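Search
Search the help pages
Go

Drinks Shelf FAQ – Wistalden Shared Pantry

Everything you might want to know about the bottled drinks: how they're sorted, how to top them up, and what to do when your favourite has run out. We love this shelf and we hope you will too!

Why are the drinks grouped by colour?
Because you can find what you want from the other end of the room! We used to go by maker, then alphabetically for a short and confusing spell, and Hongmei Guo suggested colour one afternoon when she was fed up with hunting for the reds. Orange goes with orange, red with red, green with green. It's quick to learn and it looks lovely – people do stop and smile at it.

Can I take a bottle from the middle of a row?
Please start at the front. The rows are long, and if a gap opens up halfway along, the bottles behind it get forgotten.
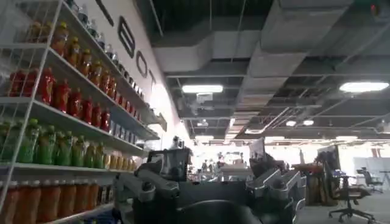 When you've taken yours, slide the next one forward if you can reach. It takes a second and the row stays neat for whoever comes along after you.

How do I restock?
New bottles go in from the back, labels facing out. Check the date on each one first, and put anything with less than a month left at the very front. A full top-up takes 50 bottles on a normal week, more when it's warm. Wire shelves can be a bit wobbly under a bottle's base, so stand each one up properly before letting go.

What if a drink doesn't match any colour?
Go for the nearest one. Peach with the oranges, lime with the greens. Baldur Kárason and I still disagree about pink grapefruit (I say red!), so put that wherever you like.

Can I ask for a new flavour?
Yes, please do! Write it on the request sheet by the door. We order on the first Monday of the month, so anything added before then has a good chance of making the April delivery.

Something has leaked. What now?
Take out the sticky bottle and its neighbours, wipe them all down with warm water, and dry the wires well before putting anything back. A damp cloth is usually plenty.

Is there a limit per person?
2 bottles a day. If you need more for a meeting, ask Zdenka Kolev and she'll set some aside.

Related questions
Fridge shelves and name labels
Where do the empties go?
Snack drawer FAQ
Booking the long table

Contact the pantry team | © 2023 Wistalden | Back to top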